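Hirvonen Modeling Clay Review: A Long Winter With the Big Box

20 Nov 2025

I have been putting off this review because I kept finding new things to make, and every time I sat down to type I ended up with clay under my fingernails again. So let me get it out of the way early: I love this stuff! I bought the Hirvonen Studio Box back in April, meaning to use it for one weekend project, and it has lived on my kitchen table ever since.

Some background on me first. I make small figures and little buildings for stop-motion shorts, mostly for fun and now and then for a friend's music video. I don't have a studio. I have a table, a desk lamp with a bendy neck, and a cat who isn't allowed in the room. Before this I was using Plornero clay, which is what a lot of people in my local club start on, and I'll be comparing the two the whole way through.

The Studio Box comes with 19 blocks, each one wrapped in waxed paper and packed in a cardboard tray. The colors are printed on the wrapper by name and by number, and the numbers match the ones on their website, so reordering a single color is easy. There's also a folded sheet with a mixing chart on it. I usually toss that kind of thing, but this one is good. It gives you ratios in parts (three parts of this, one part of that), and the results come out very close to the printed swatches. I taped mine to the inside of a cupboard door.

Straight out of the wrapper the clay is firm. Firmer than I like, to be truthful, and if you have sore hands you'll notice it. Cut off a slice, work it for a couple of minutes, and it softens into something with a lovely smooth pull. Plornero is softer from the start, but it goes greasy under a warm lamp, and by the end of an evening my characters would have droopy elbows. I shot a walk cycle with a Hirvonen figure that needed 208 separate poses, all in one long sitting, and the knees were still crisp at the end. I did a little dance about that.

The color is the other big thing. These are strong colors, properly saturated all the way through the block, and they stay that way when you roll them thin. The yellow doesn't go chalky. The red does stain your fingers, and it will get into your white if you're careless, so do the light colors first and keep a pack of baby wipes next to you. I learned that the hard way with a snowman who came out looking sunburned.
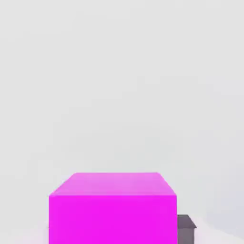
Strong color is only half of it, though, and the surface is where I was most surprised. Fingerprints show on every clay, that's part of the charm of the whole medium, but with this one you can get rid of them when you want to. A soft brush and a drop of baby oil will take a flat side to something close to smooth. For sharp edges I chill the piece in the fridge for a bit and then slice it with a thin blade, pulling straight down with no sawing. You get a clean line on the first go. With Plornero I always had to go back and pinch the corners into shape again, and they never quite matched.

Joining pieces is easy too. You press, you smear a little across the seam, and it holds. Heads stay on! Thin arms want a wire inside, as they would with any clay, and I use twisted aluminum for that. The clay grips the wire well as long as you wrap the wire in thread or floral tape first. On bare wire it tends to spin around, so your character waves with the palm facing the wrong way.

I should say something about the tools, since the Studio Box includes a small set of them. They're fine. The blade is excellent and I use it constantly. The roller is a bit short for making sheets, and I went back to my old Girnik roller after the first week (the Girnik is heavier and longer, and mine has been dropped more times than I'd like to admit). The loop tool bent when I tried to hollow out a cold block with it. My own fault, probably, but a sturdier one would be welcome in a box at this price.

Smell: almost none. There's a faint waxy crayon scent when you open a fresh block and then it's gone. That matters to me because my kitchen is also where I eat.

Storage is simple. It's an oil-based clay, so it doesn't dry out on you the way air-dry clay will. I keep the open blocks in a lidded tin lined with waxed paper, and the ones I opened in spring feel the same now as they did then. Keep it off painted wood and off certain plastics, though. I left a lump sitting on the lid of a takeout container overnight and it had gone tacky underneath and left a dull mark on the lid. Glass, glazed tile and metal have all been fine for me.

Can you reuse it? Yes, over and over. I've squashed and rebuilt the same bunch of characters through 9 short films at this point. You do lose some brightness as colors creep into each other, and I now have a large brown ball of leftovers that I use for armature padding, tree trunks and rocks. A lot of rocks. If you make landscapes you'll be glad of that ball.

Veikko Niskanen from my club has used it even longer than I have, and his one complaint is the same as mine: there is no good skin range. You get one peachy tan and one dark brown, and everything in between has to be mixed by hand. The chart helps, and mixing is kind of relaxing with music on, but if you run out in the middle of a shoot then matching the batch is a pain. Mix more than you think you need. Then mix a bit extra and label it.

Now for price. The Studio Box costs more than the Plornero starter set, and there's no way around that. I still think it's the better buy if you already know you like working in clay. If you're getting something for a child to try on a rainy afternoon, the softer clay is easier on small hands, and no one is going to mind droopy elbows. For animation, or for anything that has to stand up under a lamp, I'd go with Hirvonen every time. You can also buy single blocks, and a few of those would be a cheap way to see how you get on with the firmness.

What I like: holds a pose for hours, cuts clean, bright color all the way through, very little smell, useful mixing chart, single blocks for refills.

What I'd change: a longer roller, a stronger loop tool, and more skin tones please!

I've got my next short planned already. It's set in a bakery, with a very grumpy goose, and I've ordered extra white and extra orange for it. If anyone has a good trick for making clay feathers that don't pick up lint, leave it in the comments, I'm all ears.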